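How to Sort a Snack Stash Without Starting a War

Posted by Aurora Marinho, 27 August 2020

My household used to store snacks the way geology stores fossils. You dug. Last June I went down through the layers and found a packet of crackers older than the couch, and after a short period of mourning I decided we needed a system. It costs next to nothing and takes 30 minutes, or an hour if you eat as you go.

What you need

Two cardboard boxes that things have already arrived in
Small stickers
A marker
A table nobody needs until dinner

Step 1. Get it all out. Yes, including the bag behind the rice. Check the dates while you're at it, and be brave.

Step 2. Pick your categories, and pick few. My friend Elaheh Khosravi began with nine and now has a spreadsheet and no friends at snack time. Two will do to start.

Step 3. Label the boxes before you fill them.
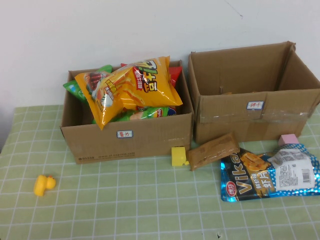 Labels go on the front, at a height where a hungry person can't claim to have missed them. Write whatever your household calls the stuff, in whatever language it complains in. A small white sticker with a blue border and 薯片 (potato chips) in red is plenty, and it shows up nicely on brown cardboard. Don't bother with a label maker. I bought one from Mulen and it has so far labeled itself.

Step 4. Stand the bags up. Chip bags are mostly air and ego, and if you lay them flat they take over the box. Upright, you can flip through them like records. Put any bag too tall to behave at the back, where it can loom.

Step 5. Rule on the hard cases. Is a shrimp cracker a chip? We spent an entire evening on this. My brother-in-law Jianhua Pan says anything that crunches and comes in a bag is a chip. I say he shouldn't be allowed near a sticker.

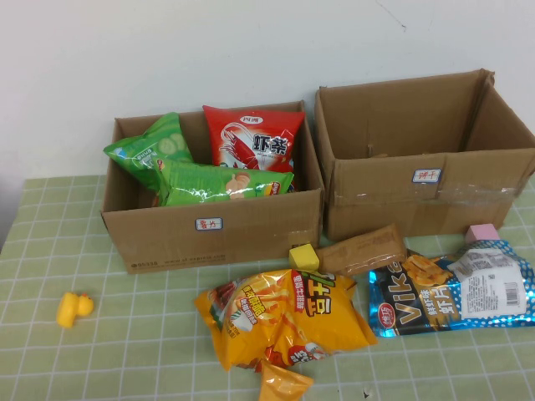 Whatever you decide, decide it once and write it inside a flap. Otherwise the case gets reopened every time somebody comes home from the store.

Step 6. Leave some room. A box crammed to the top on day one will be a heap by the weekend. If you're over the rim, either start another box or have people over.

Step 7. Put the boxes where you can see into them. Ours live on a low shelf with the flaps folded back. Open bags get a clip and go in front, and whoever finishes one throws it out. We're still working on that last part.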